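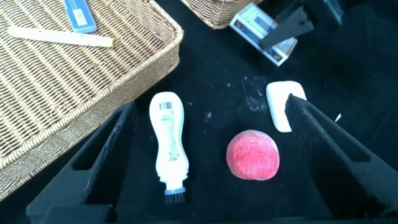

パッドを毎日アルコールで拭いているのに、昼を過ぎるとまた物が滑る、拭く回数を増やすべきだろうか、とリーヴ・エクルンドからコメントがあった。拭いているのは指だけで、台の布には触っていないという。

回数を増やす前に布を見たほうがいい。指先は物をつかむたびに布へ近づき、細かい粉を拾う。チョークや石けんのように角が崩れるものを扱うと、黒い布に白い粉が筋になって残る。そこへ指が下りれば、拭いたばかりのパッドもすぐに粉をかぶる。掃除の順番は、布、かご、指、の順にする。

以下は、作業場の卓上セル(アーム二本、黒い布を張った台、かご二つ)で続けている手入れのメモ。以前の記事に書いた分も、やり方が変わったところは直してある。

布の手入れ

粘着ローラーを奥から手前へ一方向にかける。往復させると、取れた糸くずがまた端に寄る。チョークの粉はローラーだけでは目に入り込んで残るので、先に掃除機の細いノズルを浮かせ気味にして吸う。濡れた布で拭くのは最後。粉が残ったまま濡らすと白い染みになり、乾いてからブラシをかけても跡が薄く残る。

布は四辺をクリップで留めている。両面テープは張り替えのときに糊が台に残り、その上だけ布が浮くのでやめた。しわが寄ると、平たい物をつかみに行った指が布ごとつまむ。

洗うときは柔軟剤を入れない。一度入れてしまい、そのあとしばらく滑りやすかった。予備を一枚用意し、洗濯中はそちらを張る。

指とパッドの手入れ

必ず停止して、電源を切ってから触る。指を開いた位置で止めておくと内側に手が届く。閉じたまま切ってしまったら、入れ直して開かせる。手でこじ開けると、あとで原点がずれていることがある。

1. 乾いた歯ブラシで、溝に沿って粉をかき出す。
2. 水で固く絞った布で拭く。
3. 完全に乾かす。ドライヤーは冷風だけ。
4. 油の付くものを扱った日は、ハキコの中性クリーナーを布に少し取って拭き、水拭きをもう一度。

アルコールは糊をゆるめることがあるので、パッドの縁には付けない。うちで最初にはがれたのも縁からだった。はがれかけたところを瞬間接着剤で押さえると、次に張り替えるとき下地まで持っていかれる。小さな浮きでも、パッドごと替えたほうが早い。

交換の目安は、稼働時間では決めにくい。前回の張り替えは498時間で、その前はずっと短かった。硬い角のある箱ばかりつかませた月があったためだと思う。いまは表面のざらつきを指の腹で確かめ、先端と根元で手触りがはっきり違ってきたら替えている。左右は同時に替える。片方だけ新しいと、軽い物が新しい側に付いていき、放すときに位置がずれる。

指の側面の長い穴も忘れやすい。パッドばかり見ていると、ここに糸くずが丸まって詰まっていることがある。竹串か綿棒で抜く。

エアダスターは使わない。手首のほうへ粉を吹き込むだけだと思っている。

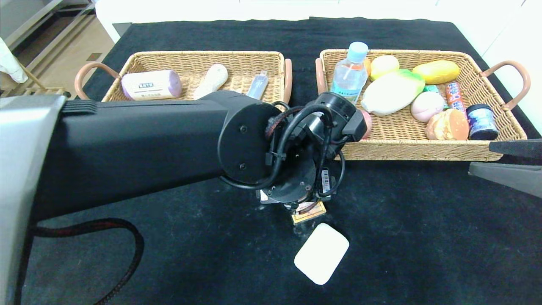
ケーブルの点検は、掃除が終わって腕がきれいなうちに済ませる。最初に見るのは手首まわりで、結束バンドの角が被覆に当たっていないか、締めすぎてケーブルがくびれていないかを確かめる。切り残しの端は爪切りで平らに落とす。次に腕の下の太いケーブル。赤い糸の入った黒い編み被覆のもので、手前へゆるく弧を描いて垂れているくらいの余裕は残しておく。ぴんと張るまで束ねると見た目は片付くが、腕を伸ばしたときに差し込み口へ力がかかる。反対に、たるみがかごの取っ手に届くようなら長すぎる。低速で腕を一番遠くまで動かし、戻し、そのあいだケーブルだけを目で追う。関節の丸いカバーのねじも、このついでにドライバーを当てて緩みを見る。増し締めは軽く。力を入れて頭をなめたことがある。

結束バンドを替えるときは、古いものを切る前に新しいものを隣に通しておく。先に切ると束がほどけ、元の形が分からなくなる。切るのはニッパーで、刃をケーブルと平行に入れる。

かごの置き方

編みかごは持ち上げるたびに置き場所が少しずれる。布の端から物差しで測って戻していたが、面倒になり、角の位置に黒い糸で小さく印を縫った。テープの印はローラーにくっついてはがれる。

かごの縁と取っ手は、腕が横切る高さより低いことを確認する。取っ手が起き上がる型は、寝かせた向きを毎回そろえる。グレンドロウのかごを試したときは縁のささくれがひどく、指のパッドに細い繊維が刺さった。目の細かい紙やすりで縁を一周なでてから使うようにしたら、刺さる数は減った。かごの底にたまった粉は、外へ持って出て逆さにして叩く。台の上で叩くと布の掃除からやり直しになる。

中身は詰めすぎない。重なった物を指が押し込むと、かごのほうが先に動く。丸いものを壁際に寄せると取りにくいので、長いものを壁側、丸いものを内側に入れている。

二本の腕を使うとき

片方を手入れしているあいだ、もう片方も止める。プログラムの上で停止していても、電源が入っていれば止まっているうちに数えない。これは作業場の決まりで、例外は作っていない。

再開するときは一本ずつ原点に戻す。指先どうしの間隔が一番狭くなる姿勢を記録しておくと、戻し方を間違えたときに気づきやすい。

うちの間隔

布とパッド:使った日の終わりに毎回。
かご:週末。
ケーブルとねじ:12日おき。以前は月に一度だったが、結束バンドの割れを見落としてから縮めた。
布の洗濯:粉の出るものを扱った日は翌朝まで待たず、その日のうちに。
結束バンドの総取り替え:6か月ごと。次は11月。

質問への追記

アドム・ダンクワから、スポンジだけいつも指に付いてくるのはどうすればいいか、という質問ももらった。軽くて表面の粗いものは、パッドの目に引っかかる。力を下げても付いてくるなら、放す位置を布のすぐ上まで下げ、指を開いてから少し待って真上に抜く。横に動きながら抜くと引きずる。それでも残る場合はパッドの毛羽立ちを疑い、縁をはさみで切りそろえる。

フロイディス・ヘドルンドには、ベルジェロンの替えパッドは厚みが違うと教わった。まだ使ったことがないので何とも言えないが、厚みが変わるなら、張ったあとに指を閉じた位置の設定をやり直す必要がある。試したら寸法をここに書き足す。

2022年10月 更新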